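KERANCE HOUSE NOTES
A thread, collected
Posted in July by the Kerance account

1. So I watched another one of those "reset your kitchen in 20 minutes" videos, and I have questions. Mostly about the trash. Everybody in these videos has a trash can with nothing in it.

2. The woman in this one opens a drawer and the drawer has a can in it and the can has a liner in it, folded over like a hotel bed. Then she drops in one lemon peel. One. I have never in my life had one lemon peel's worth of trash.

3. The video is sponsored by Buvaton, who will sell you a pull-out bin with a soft-close lid for 592 dollars. Installation is extra. I went and read the page twice because I figured I had the decimal point wrong.

4. For that money I want to know what it does to the trash. As far as I can tell it hides it, slowly and quietly.

5. My position, and I've held it for years: a small round bin with no lid, out where you can see it, beats anything with a hinge. You toss the snack wrapper in and go on with your evening.

6. "But then you see the trash." Yes. I'd like to see it. I had a lidded can in the old apartment and the things I found at the bottom of it I will not be describing on a public account.
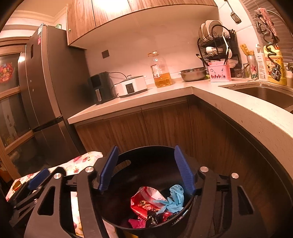 7. A bin with a handle slot in the side is the other thing I'll stick up for. You hook your fingers in, you carry it to the big can outside, you tip it, you carry it back. Try that with a drawer.

8. Yes, small stuff can come out of the slot if you fill it past that point. So don't fill it past that point. I do not need an app for this. (There is an app. Of course there is. Nurmi makes one that reminds you when to take the trash out.)

9. I used the Nurmi app for most of a month to be fair to it. It told me to empty the bin on a morning when I'd already emptied it, and then it asked me to rate my experience.

10. Now, liners. I keep reading that you "must" line a small bin. Must you? If it's wrappers and torn packaging, I don't bother. If it's food, that goes somewhere else anyway. A liner in a dry bin is a bag you bought so you could throw it away.

11. Someone is going to say plastic bags should go back to the store for recycling. Fine, and I do save the clean ones. But a bag that's been knotted around something sticky is trash, and I'm not rinsing it to feel better about myself.

12. Same goes for shiny wrappers. I've seen three different posts this week telling people to flatten them, stack them and keep them in a jar "for later." Later for what? Who is coming for the jar?

13. Back to the video. The last five minutes are about the top of the refrigerator, which has to be "visually silent." I keep boxes on top of mine. It's a flat surface in a kitchen that's short on flat surfaces. If you find my boxes loud, don't look up.

14. She also takes everything off the fridge doors. No stickers, no labels, nothing. Then she puts up one (1) linen-colored magnet from Zikholm, link in the description.

15. I'd believe any of these people a lot more if they showed me the same kitchen nine days later, with somebody in it who eats chips.

16. What works at my place, for whoever asked: bin near where the wrappers get opened, emptied at night with the dishes, wiped out when it looks like it needs it. Cost me less than lunch. I've got no code for you.

17. I'll look at the Buvaton thing again if one turns up secondhand. I can see it being good if you have a dog that raids the trash. I don't have a dog. The video didn't mention dogs.

18. Also the "20 minutes" was clearly not 20 minutes. The light through the window goes from morning to late afternoon. Watch the wall behind her.

Comments

pantrymoth: I have the Buvaton. The soft close is nice. The bin itself is tiny and I regret everything else about it.

owlet1370: We do have a dog and he figured out the drawer in two days, so scratch that one too.

greta_by_the_sink: Disagree on liners. One leaky yogurt cup and you'll be back here apologizing.

Kerance: Yogurt cup goes in the kitchen can. But I take the point.

halfpastsoup: The wall thing in 18, I went back and checked. You're right, it's hours.

Contact | Copyright Kerance House Notes | Back to top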